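Laundry still the hard part for home robots, Sivholm trial finds

Posted in March

Folding is where it all slows down. That is the short version of a spring trial in Sivholm, where robotics firm Stostix has been putting household chores in front of its machines and seeing which ones come back done. Dishes into a rack, mostly fine. Shoes in a row by the door, fine. A piece of cloth on a bed, not so fine.

The company let reporters in for a morning and handed out a results sheet at the end. Seven chores on it, each tried 300 times over the winter. Best score went to clearing a table into a bin. Worst was folding anything bigger than a hand towel, with 74 clean finishes out of the 300. The rest were dropped, bunched up, folded crooked or given up on when the clock ran out.

Clock matters too. Time limit for a single fold was set at 60 seconds, which most people would call generous for one pillowcase. The machine used nearly all of it even on the good tries.

Stostix is not hiding the number. Its handout calls cloth "the open problem" and says a cup has one shape while a shirt has as many as you like. The gripper has to find an edge, pinch one layer and not two, then lift without dragging the rest along. People do this by feel and half asleep. Machines mostly do it by looking, and a dark fabric with soft folds in it doesn't give them much to look at.

So the firm has gone back to people for help. Part of the work now is done with grippers held in the hand, a person doing the chore the normal way but with two fingers in place of five. Beds, shelves, kitchen counters. The recordings go into training and the robot arm is supposed to pick up the habits later on. Stostix wants 3000 hours of it before the next round and says it isnt there yet.
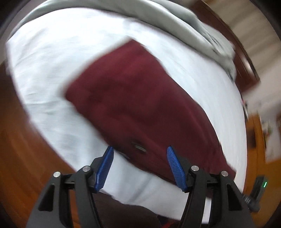 Harms thinks the whole thing is being judged on the wrong chore. Folding gets the attention because it looks easy, goes the argument, but what a tired household wants is the floor picked up and the washing carried from one room to another, and a machine that did only that would sell tomorrow. Fold it yourself in front of the TV. Harms would also like to hear less about speed. If the house is empty all day it doesn't matter whether a towel takes one minute or six.

Fair point, and one that came up again over coffee. The trial sheet has carrying a full basket at a much better rate than folding, though the basket had to start in the same spot every time. Move it behind a door and the score fell by half. Stairs were not tried. Neither were pets, kids or a bed with somebody still in it.

Shop-floor side of the story is further along, as usual. Stakent, which packs bedding for hotels and had two machines on loan from Stostix over the winter, has kept one and sent the other back. The one that stayed moves folded stacks from a belt to a cart. Same stack, same height, same cart, all shift. The one that went back was meant to take sheets out of a mixed bin and sort them by size, and it kept coming up with two at a time. Staff ended up standing next to it to pull them apart, so there went the savings.

Stakent says it will try sorting again when the grippers improve. No date given. Workers there have been told no jobs go this year, and the packing line is short of hands anyway.

Back in Sivholm the demo itself was mixed. First towel, folded in thirds, a little off at one corner but good enough for a closet. Second towel, same again. Then a pillowcase that got pinched through both layers and went up in the air like a flag, back down, up again, time. The team reset and moved on to cups, where things went a lot smoother. A fitted sheet was on the table all morning and did not get a turn. Asked about it, the team said the fitted sheet is on the list for next year.

What would it cost? No price yet. Stostix says a home version is not for sale and won't be untill folding clears nine tries out of ten, in homes it hasn't seen before. That second part is the tough one. All of the winter's tries were done in the same four rooms with the same linens, and the firm admits the numbers would drop somewhere new. How far, it would not guess.

Next round starts after the summer with a bigger mix of fabrics. Dark colors, things with snaps and buttons on them, fleece, stuff straight out of the dryer. Households in Sivholm can sign up to have chores recorded at home, two-hour visits, faces and mail kept out of view. Sign-up is at the Stostix front desk or by phone, mornings only. Participants get a grocery voucher and, according to the handout, they get to keep the folding.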